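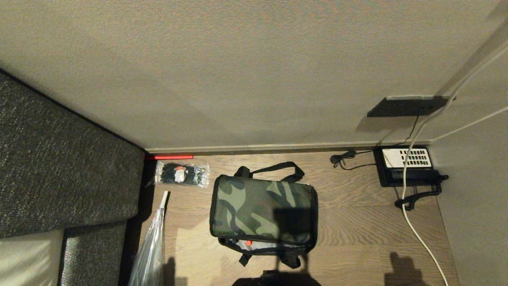

Courses > Textiles and the Home > Unit 3 handout

Print this page | E-mail this page

Most of us learn to look at cloth by its color first, and it takes a while to unlearn that, so please be patient with yourselves this week. Unit 3 is about yarn and weave, and about why two fabrics that look like the same gray from across a room can be such different creatures once you get up close. Take a speckled, tweed-like upholstery such as the dark gray on this sofa. A speckle like that usually comes from mixing lighter and darker fibers before spinning, or from twisting two yarns of different shades together, and I would like you to be able to talk about both ways before we meet again. The pale cushion makes a handy comparison (put any plain light fabric beside a flecked one and your eye goes straight to the flecks!).

Fiber, yarn, fabric

We start small and work up. A fiber is the single hair-like piece. Fibers are drawn out and twisted into yarn, and yarn is woven or knitted into fabric. I know some of you have had this before, but every year a few people come in using "yarn" and "thread" and "fiber" as if they were one word, and then the dyeing unit becomes terribly confusing, so we go over it again.

Stock-dyed means the loose fiber was colored before spinning. This is how you get a true heather, where no one strand is quite one color. Yarn-dyed means the color went in after spinning, and it gives you stripes, checks and most of the plaids you own. Piece-dyed means the whole cloth was dyed at the end, and a single fiber type will usually come out one even shade.

The three basic weaves

Plain weave goes over one, under one, all the way across. Twill steps over by one yarn on each row and makes that slanting line you know from blue jeans. Satin lets the yarns float over several others, so it shines beautifully and also snags if you so much as look at it. Traditional tweeds are often twills, but plenty are plain weave, so do check the structure and don't go by the name.

For next time

Read the Mirow packet through page 40. Then choose 10 fabrics at home, anything from a dish towel to a winter coat, and write down the weave of each and your best guess at when it was dyed. A cheap magnifying glass helps a great deal, and so does daylight. Pull a loose yarn from an inside seam if you can do it without ruining anything, untwist it slowly, and see what colors come apart in your fingers.

Bring your notes to Room 106. The swatch boxes will be out from 12 o'clock for anyone who wants to come early and have a rummage.

Filed under: Course Handouts, Fabrics & Fibers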